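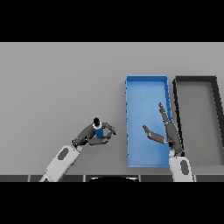

5. First Sorting Run in the Simulator

Do this section before you power up the real arms. The simulator costs nothing to crash, and you will crash it. Plan on an evening. If you are using the shared bench at Urnley, plan on an evening when the laser cutter isn't booked, as both machines hang off the same breaker and the cutter always wins.

You should already have finished Section 4 (hands calibrated, all joints answering by name). If a finger on either hand still reports as "unassigned," go back. It does not get better by itself. Siiri Lepik waited a week to make sure.

5.1 Loading the bench

1. Start the Truderska launcher and choose TWO ARM BENCH from the list. The one called TWO ARM BENCH OLD is also there. Leave it alone.

2. Wait for the tabletop to load. It is plain gray and stays plain gray. You can add a wood texture under Display, but it slows everything down and the robot doesn't care.

3. Load the tray file. You get a blue tray and a dark one, side by side on the right half of the table. Their near walls touch, or very nearly, and that matters in 5.3.

4. Load one bottle. One. The field takes any number up to 29, and at 29 the physics engine makes a decision about your evening for you.

5. Press HOME. Both forearms should come in from the near edge with the hands over the table. If only one shows up, the other is still set to Mirror in the Arms tab.

Note: The view is letterboxed by default, with a black bar above and below. Your monitor is fine. Change it under Display > Fill if it bothers you, but the coordinates in this manual were all read off the default view.

5.2 Picking up the bottle with the left hand

1. Set the bottle on the open part of the table, left of the blue tray. Cap up.

2. In the Grip tab, select LEFT and then RING. This curls the fingers around the bottle from the side. PINCH also works, in the sense that it closes.

3. Set grip force to 20. Higher numbers look more confident and launch the bottle across the room. Chia-jung Kuo holds the workshop record, and the log claims the bottle was still traveling when she shut the program down.

4. Run APPROACH at slow speed. Watch the thumb. It should pass low around the body of the bottle, well below the white collar. If it catches the collar, lower the wrist two notches and run it again.

5. Run CLOSE, then LIFT. The bottle should stay upright.

Caution: Do not press HOME while the hand is closed. HOME opens everything first and asks questions later. In the simulator this drops a bottle. On the real bench it drops whatever you swapped in for the bottle, and we have all seen what people swap in.

5.3 Parking the right hand

The right hand has no work to do in this exercise, so naturally it causes most of the trouble.

1. Select RIGHT and choose OPEN. Fingers should be spread, with nothing in them.

2. Its default hover is over the right side of the blue tray, overlapping the wall between the two trays. That position is fine while the left hand is picking up. It is not fine when the left hand comes over to deliver.

3. Before you run any delivery move, jog the right arm toward the dark tray until the whole hand is clear of the blue one. The longest finger is the one you'll forget.

4. Save this as PARK RIGHT. The program will offer to name it Pose 213 or something equally helpful. Decline.

Caution: Collision checking covers forearms and palms. It does not cover fingertips. Yi-chun Hung wrote a patch that does, and it is in the Munitz folder on the shared drive, along with a readme that says "mostly." Install it after you have the stock version working – otherwise you won't know whose bug you are looking at.

5.4 Delivering to the blue tray

1. With the right hand parked, select LEFT and run CARRY. The hand should rise over the tray wall before it moves sideways. If it goes sideways first, your waypoints are in the wrong order. Swap 2 and 3.

2. Stop over the near half of the tray. The far half is a longer reach, and the elbow starts to complain.

3. Lower until the base reading turns green, then run OPEN at slow speed.

4. Back the hand straight up before anything else moves.

5. Repeat until you get five clean deliveries in a row. Four and a wobble is four.

5.5 If it goes wrong

Bottle sinks into the table: contact margin is set to zero. Set it back to the default and reload.

Hand closes on air: you moved the bottle after APPROACH was calculated. Run APPROACH again.

Error 39: the tray file and the bench file are different versions. Morenike Yusuf keeps the matching pair; ask her for both, even if you are sure you only need one.

Everything works the first time: check that you aren't watching the replay.

Once you have your five, save the session under your own name and go on to Section 6, where you will need a screwdriver and the emergency stop within reach of your actual hand.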